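Bench Notes: A Few Weeks with the Flinum Hand Gripper Kit

Those of you who came by the spring open bench will remember that I promised to write up the Flinum kit once I had spent proper time with it, and I have been slow about it, so thank you for the kind reminders (Ketsara Bunnag, three of those were yours!). It has been on my mind ever since the parcel came, and I have a lot to say, so pour yourself something.

For anyone new to the list, Flinum is a hand-held gripper you use to show a robot arm how a job is done. You hold the tool, you do the task, the camera on it records, and the recordings become training material for the arm. Vondley sells it as a kit for $320 with printed parts, screws, brass inserts and two finger pads. You supply the camera and an evening of patience. I told my sister it would take an hour to put together and I was still at the kitchen table when she went to bed, but I enjoyed every minute of it, apart from the linkage, which I put in backwards.

The task I chose was lab tubes, mostly on account of Stelios Raptis, who has been asking on the list whether a small clinic or school lab could get any use out of a kit at this price. Tubes in a rack are a good honest test. They stand close together, they want to be held straight, and a clear rack is hard enough for me to see properly, never mind a camera.

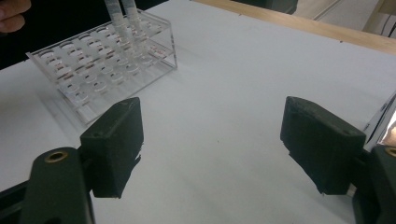 I settled into sessions of 45 minutes, which is as long as my wrist will put up with. The grip is comfortable and the jaws open nice and wide, so coming down over a tube never felt fussy. Closing on one is another matter, and I had to learn to slow down for the last little bit, the way you would with a full cup of coffee. By the second week it felt quite natural, and Ngan-ling Liu, who borrowed it for an afternoon, got the hang of it a good deal faster than I did.

My grumbles are small ones. The pads have a grippy texture that I like very much, but the lower edges don't come out clean and I would happily pay a few dollars more for tidier ones. The manual is 14 pages long and skips the step where you line up the arms, so write to me before you start and I'll send you my notes.

Vondley also offers a service called Jaltex, where you send in your recordings and they train the model for you. I haven't tried it yet. Kosmas Makris has, and he has agreed to tell us about it in the August issue, costs included.

If you would like a turn with the kit, it can go out on loan for 2 weeks at a time. Stelios has first dibs, and after him I'll go by the order your emails come in.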